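Wodus arm keeps faulting behind the faucet (bathroom cell, long post)

Halthorpe Robotics Boards

tilebench
Hi everybody, and thanks in advance to anyone who makes it to the bottom of this. I've been lurking since December and you've already saved me from two bad purchases, so I figured it was time to post a problem of my own.

We have a Wodus arm on a Cuvemen rolling base, set up to clean one washbasin in one small bathroom. That's the whole job. It does the bowl beautifully (I could watch it do the bowl all day, and have!). Then it goes around behind the faucet to do the seam against the wall, and about half the time the wrist trips on side load and parks itself. I clear it, it goes again, it trips again. When it doesn't trip, it scrubs the same few inches of seam until the pass timer gives up at 20 minutes, and then the log says "surface not clean."

The arm has 372 hours on it. Wrist seal is original. Force threshold is factory. The sponge holder is the Evangelista clip-in one with the soft backing. Below is the stretch of seam I mean, done by hand.
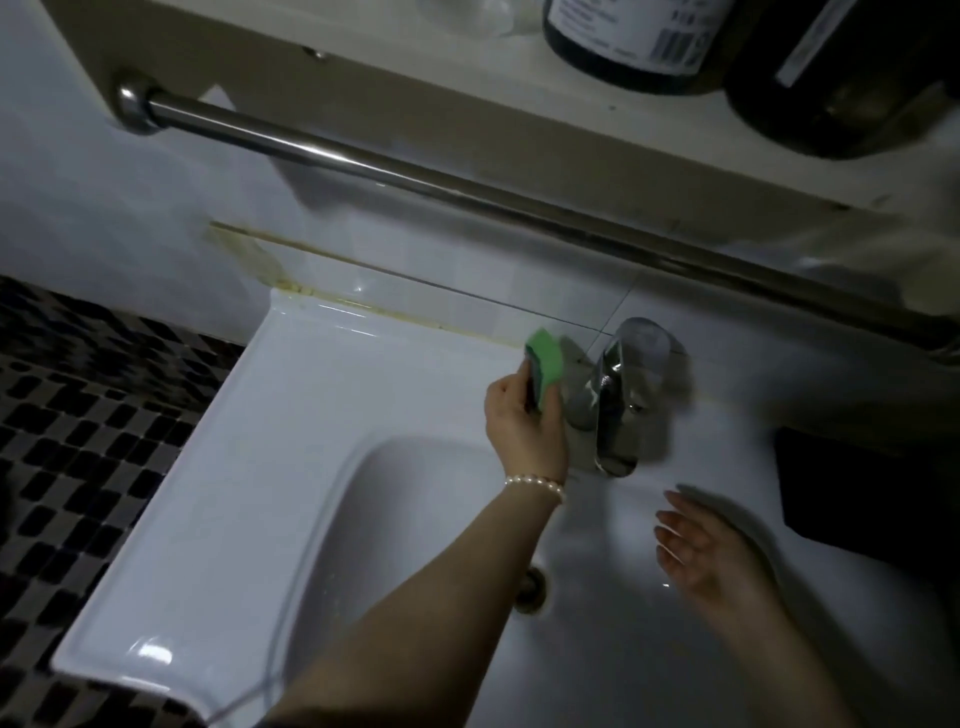

Posted in: Setup & Calibration > Arms > Wet areas

As far as I can see I've got three suspects. Either the wrist sensor has drifted, or the path is too tight around the base of the faucet, or the dirt check is wrong. My gut says the sensor. I re-zeroed it with the sponge clipped in and again with nothing clipped in and got two different answers, and I don't know whether that's normal or whether I should be worried. Any wisdom is welcome, and please don't worry about hurting my feelings!

slowgantry
Welcome out of lurking! Two different zeros is normal, you're weighing a sponge. What matters is that you zero it in the state it works in, and a sponge full of water is a lot heavier than the one you clipped in at the bench. Load it, squeeze it, zero it, go. I did it dry for a whole season and blamed everything else in the room first.

I'd also look at your dirt check before you touch the threshold. That caulk is stained yellow-brown, and going by your photo it turns up the wall at the left. No sponge is going to make that white, and your camera wants white. So the arm leans in a little more each pass, and sooner or later it leans hard enough to trip. I think your two faults are one fault.

ponddrain
I'm going to disagree with slowgantry, in a friendly way. The Wodus doesn't lean in more on repeat passes unless you've turned on adaptive pressure, and it ships turned off. Something mechanical is catching. My money is on the sponge corner wedging between the faucet base and the wall. A person rolls the wrist a little to get in there and never thinks about it, but a taught path with a fixed tool angle just drives the corner in.

Try the path with the sponge out and a strip of cardboard in the clip. If the cardboard buckles in the same spot every time, you have your answer and it cost you nothing.

tilebench
Oh, these are both so helpful. Adaptive pressure IS on. I'm sorry, I should have said so. The person who set up the base turned it on for the bowl and I never thought to turn it off for the rest.

I did the cardboard this morning, too, and it buckled, on the right of the faucet as you face it. So you may both be right, which is a nice way for an argument to go. While I'm at it, the right-hand rim is the other place where the path feels cramped, so I'm adding that for comparison. 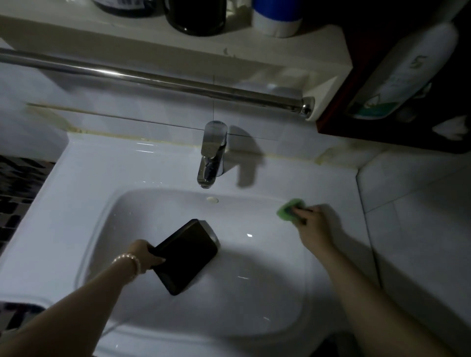
Sponge on the right rim, just below the tile.

slowgantry
Thank you, that helps. You've got a side wall coming in on the right, and tile meeting tile in the corner. With the towel bar running over the top as well, your elbow has very few good places to be. I'd split it into two paths, one that comes in from the left and stops at the faucet, and one that comes in low over the bowl and does the right side with the tool tipped back. Don't ask it to go around the faucet in one sweep.

And mask the seam in the dirt check. Please!

ponddrain
Masking it is where I get off the bus, I'm afraid. If you mask the seam, you'll never know when it really is dirty. Dig the old caulk out, put new in, let it cure, and re-teach the reference picture. An afternoon's work, and the camera has something fair to compare against.

grommet_and_tea
Jumping in from the maintenance side, with apologies for the length. I look after several of these and the thing I see neglected every time is the sponge routine, meaning where the arm squeezes out and how often.

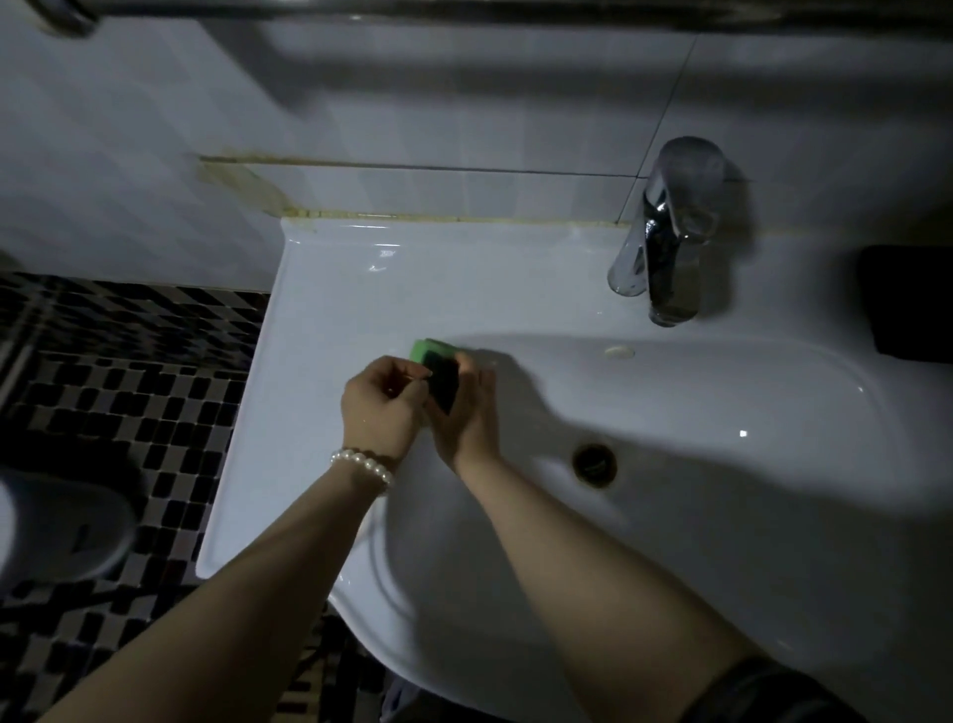

Squeeze-out needs its own station in the program, with its own approach, its own zero afterward, and its own counter, and I'd set that up before splitting any paths. Most folks put it over the drain, which sounds sensible, but it means a long reach down into the bowl and back on every pass. Look at where the hands are in that last photo, over the flat left side of the basin, close to the worst of the stained seam. I'd teach the arm's station near there, on the bowl side of that ledge so the drips run down, and bolt a small press plate where the second hand would be (one arm can't pinch from both sides, and twisting the clip to wring a sponge is murder on the wrist seal). Speaking of which, at 372 hours I'd pull the wrist cover and look at that seal regardless. I changed one last month at 2,639 squeeze cycles and the lip was worn right through on one side. The part is cheap, the sensor behind it very much isn't. Wipe the groove, a thin smear of the silicone grease, seat the lip facing out, and snug the screws in a cross pattern.

On the caulk, I'm with ponddrain. On the two paths, I'm with slowgantry.

tilebench
Okay! Here is my list: adaptive pressure off for the seam, two paths, squeeze station on the left with a press plate, seal inspection tonight. I'll mask the seam for now so I can get some work out of it and re-caulk when the bathroom can be closed long enough. (ponddrain, I can hear you sighing from here.)

Does anyone know if the Cuvemen base needs re-leveling after you bolt on a press plate, or is that little bit of weight nothing to it?

ponddrain
Sighing noted and confirmed. If the plate is bolted to the base, check the level, yes. Mine went out just enough to put the sponge high on the back deck.

tilebench
Update for anyone following along. The seal had a nick in it and a bead of water behind it, but the sensor was dry, thank goodness. New seal is in. Both paths are taught, zero is taken after the squeeze, and I've had 104 passes without a side load trip. It still misses a sliver right at the base of the faucet on the left, and I'm going to try tipping the tool a little more before I bother you all again.

grommet_and_tea
Lovely news. Write the hours on a bit of tape inside the wrist cover before you close it up, and you'll thank yourself next time.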